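Notes for the kitchen storage talk, Friday slot, 26th January. Lachlan is on first, then me, then Fergus Rutherford with the questions. Keep to time.

**Open**

Say good morning, thank Ivuvbridge for the room. Ask for hands: who has a dish rack out on the counter right now? Wait for them. Don't rush this part, it wakes people up.

**Where the plates go**

Main point for the first half: plates get put down wherever there is a gap. People wash up, run out of slots or run out of patience, and the rest end up flat on the counter. Then the counter is full and dinner gets made on a corner of it.

Lachlan's household diary ran for 366 days, leap year, one kitchen. I have the summary and not the raw pages, so if anyone wants detail send them to Lachlan Lennox at the break. The bit to read out: plates were left on the counter overnight on 70 of those days. Pause there.

Next slide.

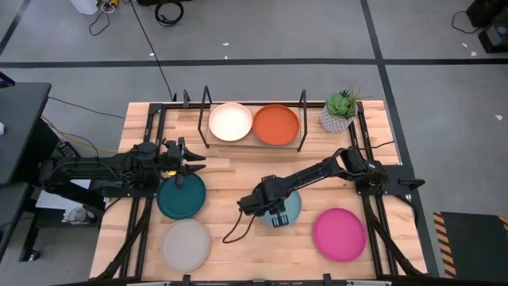
*Slide 4. Two plates in the rack, four still on the table.*

Leave this one up while talking. Points to make:

- The rack is black wire on a light wooden base. Cream-white plate and orange plate are standing up in it, at the back of the table.
- Flat on the wood: dark teal, pale gray, light blue, bright pink. Ask the room which one they would pick up first. October group mostly said the pink.
- A plate on its edge takes a narrow strip of counter. Flat, it takes its whole width. Obvious, but say it anyway.
- Plant next to the rack. Succulents are fine in that spot if the pot has a saucer. Someone always asks.

**Different colors**

Short section, can be dropped if we're running late. Mixed plates are easier to sort than a matching set – each person gets a color and puts away their own. We tried this at Prorkomthorpe with the shared kitchen. It worked for the adults. The kids swapped colors by the second week.

**Rack placement**

Back edge of the counter, near the sink, clear of the stove. Slots facing the person washing. If the rack drips, put a tray under it and empty the tray at night. Wooden bases need wiping down, more often than people think.

Mention the Hájek handout here and say where the copies are (table by the door).

**Close**

Ask them to try one thing this week: empty the rack before starting the next wash. Hand over to Fergus. Water, clicker back to the front desk.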